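Speaker Event Planning Group, minutes, March meeting
Postham Hall, upstairs room, 6:30 pm

Present: Aleksandra Dudek (chair), Aiguo Hou (minutes), Szulc, Busia, two from the student office, plus the new person from the print shop who stayed for item 3 only.
Apologies: Selham (at work, sent notes by email)

1. Last minutes
Approved. One fix: the dinner is for speakers and their guests, not speakers only. Aiguo to correct and resend.

2. Venue
Postham main hall confirmed for the evening. Seats 352 with the balcony open, 299 without. Aleksandra wants balcony open. Busia worried about the sight lines from the back two rows up there, says you lose the left third of the stage. Went back and forth. Agreed: open balcony, sell those rows last, say "restricted view" on the ticket page.
Load-in from 10 am. Hall wants the side doors kept clear all day, they were firm on this.
Piano cannot be moved off stage. It can be pushed to the back wall and covered. Szulc to ask about a black cloth, last one was gray and showed up in every video.

3. Printing
Program is eight pages, folded. Quote came in at 3202 for everything, meaning programs, badges, door signs and the big banner. Higher than we wanted. Dropping the banner takes off 71, so not worth dropping. Dropping the heavy paper saves more. Agreed on the lighter paper. Print shop needs final text two weeks before, no exceptions. Speaker bios are the hold up, see item 4.

4. Speakers
All but one have said yes in writing. The last one said yes on the phone to Aleksandra but hasnt answered the email. Aleksandra to call again. Backup is the river ecology talk, which people liked at the tryouts anyway.
Bios: max 80 words. Three are over 200. Busia will cut them and send back for ok. If no answer in four days we print the cut version.
Rehearsals: two rounds. First round is slides optional, second round is full dress with clicker and timer. Anyone over 18 minutes gets told on the spot, politely. Szulc holding the timer.
One speaker wants to take questions from the floor. No. Questions can happen in the lobby after.

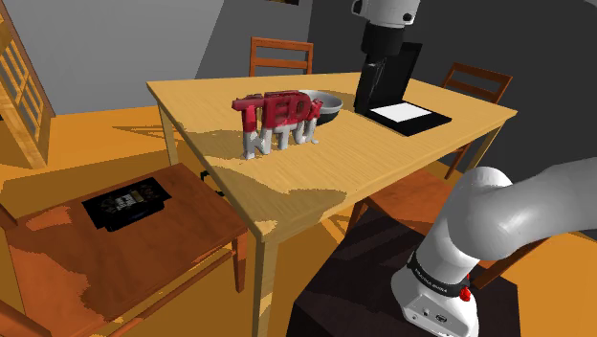

5. Stage and look
Stage stays simple. Round carpet, one stool, no lectern. Szulc wants plants again, Aleksandra says they looked like a dentists office. Left open. On the letters: red on the top row with TEDx, the lower row in white and light gray, everyone fine with that split. Busia asked if the gray part will wash out under the hall lights, Szulc to check with the lighting desk before we commit. Placement is stage left, so it doesn't fight with the screen. Warm light on the carpet, cooler on the back wall. No haze, the hall alarm is sensitve.

6. Tickets
Opens at noon, student price first, everyone else the next day. Two per person. Waiting list through the same page. Door sales only if there are no-shows at 15 minutes before start.
Long talk about free seats for staff. Agreed: free for anyone working the evening, nobody else. Selham's email asks for an exception for department heads. Not agreed. Aleksandra will write to Selham.

7. Food
Coffee and tea in the lobby at the break, cookies, fruit. Nothing with nuts. Caterer needs the number one week ahead. Speaker dinner at the place across the street, back room, set menu with a meat and a no-meat choice. Aiguo to collect choices from speakers along with mic preference (headset or clip).

8. Video
Same crew as last year. Three cameras, one fixed. Edited talks back in five weeks. Asked for separate sound files this time so we can fix the hum. Release forms: every speaker signs before going on, not after. Busia to bring paper copies and pens.

9. Other business
Lost property from last year still in the student office, one umbrella, one scarf. Going to the front desk.
Parking, Postham gives us six spaces. Speakers first, then caterer.
Somebody needs to own the coat check. No takers. Carried over.

Actions
Aleksandra: call last speaker, write to Selham, confirm balcony with hall
Szulc: black cloth, lighting desk re letters, timer
Busia: bios, release forms, "restricted view" wording
Aiguo: corrected minutes, dinner choices, mic list
Student office: ticket page test, lost property

Next meeting same room, 6:30 pm. Bring draft running order.
Closed 8:05 pm.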